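The **Flandau letter cell** is a two-arm tabletop robot cell used for sorting and placing small, light objects, most often foam alphabet letters and shallow dishes. It was put together at the Sallach workshop by Jarmo Rissanen, who designed the table and the arm mounts, and Raimo Vainio, who wrote the setup and maintenance notes that the cell still runs on. It is a modest machine with a wonderfully thorough logbook, and much of what is known about keeping small two-arm cells in good order at Sallach comes from those notes.

## Layout

The two arms are mounted along the far edge of a large table and reach inward toward the middle. "Left" and "right" are always the robot's own left and right, so a person standing at the front of the table sees them swapped. The notes repeat this on nearly every page, and with good reason: in the first April of operation a wrist cable was replaced on the wrong arm, twice.

Each arm ends in a two-finger gripper with black fingers. There is a small camera at the wrist, looking down past the fingers, and a fixed camera watches the whole workspace. The table is framed in aluminum extrusion, which makes it easy to shift a mount a little and clamp it again.

## Work surface

The tabletop is covered with smooth brown paper. Vainio tried several coverings before settling on it, and his enthusiasm for the stuff is catching! It is cheap, it lies flat, it doesn't throw glare back at the wrist cameras, and bright letters show up beautifully against it. It comes on a roll from Leinonen, and the cell gets a fresh sheet every 200 runs, or sooner if a finger has torn it.

Loose scraps and specks are picked up between runs. Small smudges are left alone until the next paper change, as rubbing at them tends to raise the surface and make a worse mark than the one you started with.

## Daily setup

Vainio's routine takes 15 minutes and hasn't changed much over the years:

1. Power up both arms and wait for the green light on each base.
2. Jog each wrist through its full turn and watch the cables. They need enough slack to loop freely.
3. Open both grippers all the way and look at the fingertips from above. The pads should face each other squarely.
4. Set out the dishes first, then scatter the letters between them.
5. Bring up the wrist view and check that both fingers show along the bottom of the picture.

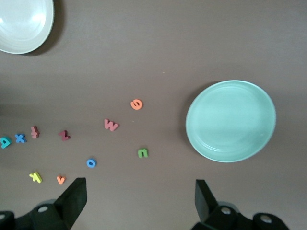

The scatter is meant to be messy. Letters should land sideways, upside down and at odd angles, close together in one spot and spread out in another, because a tidy row teaches you very little about how well a gripper is set. Rissanen liked to toss them from a cup. Vainio preferred to drop them by hand, and the two never did agree on it.

## Finger alignment

Foam letters are thin, and that makes finger height the setting that matters most. Too high and the pads close on air; too low and they scrape the paper. The notes call for lowering the open gripper over bare paper until a single loose sheet will just slide under both tips, then saving that height for the arm. The check is done separately for left and right, and the numbers are never copied across.

If one tip touches before the other, the pad bracket has shifted. The fix is a pleasant little job: loosen the bracket bolts half a turn, press the fingers gently together so the pads find each other, and tighten again a bit at a time, going back and forth between bolts.

With both arms set, they are brought in over the letters together, grippers empty, and held just above the paper for a last look at clearances.

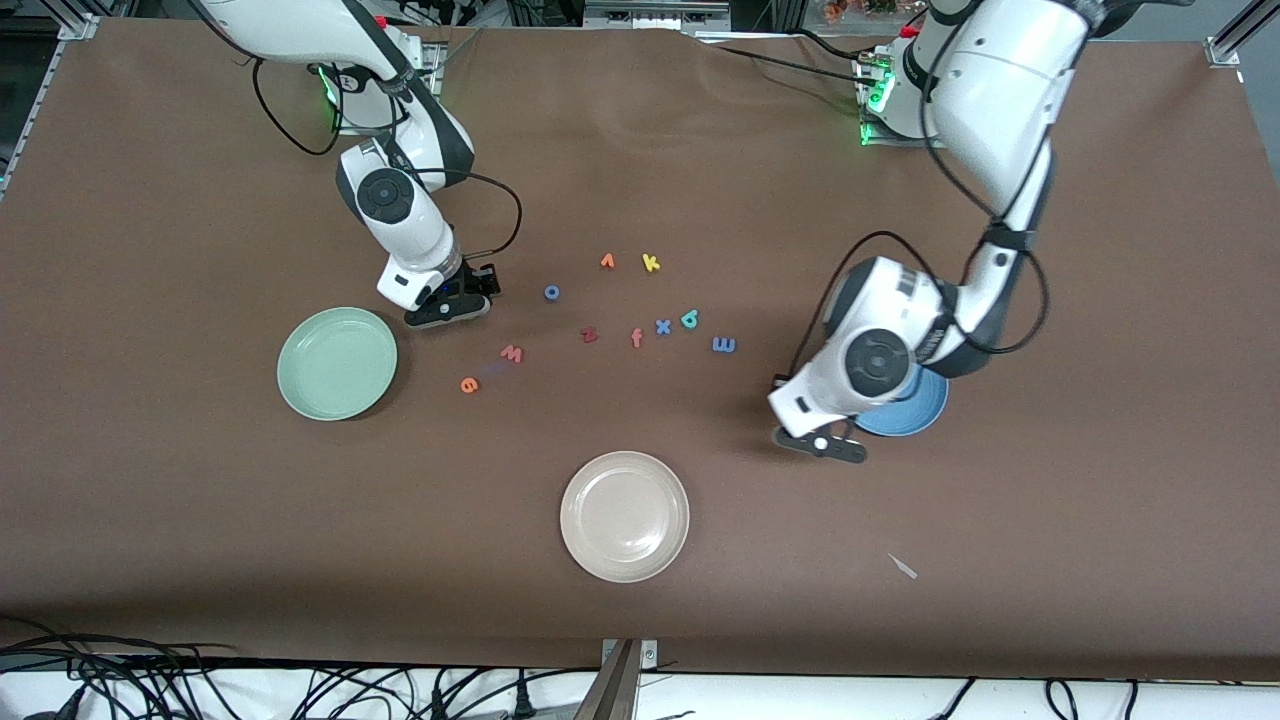

## Scheduled care

| Interval | Work |
|---|---|
| Every 200 runs | New paper, wipe finger pads |
| Every 600 runs | Check bracket bolts and wrist cables, repeat height check |
| As needed | Replace pads, re-clamp arm mounts |

Pads are the only part that wears quickly. The log entry for 13/10/2020 records the change to Floltero pads, which are slightly softer and grip the edge of a dish much better. It was the 61st entry in the book, and the only one Vainio underlined.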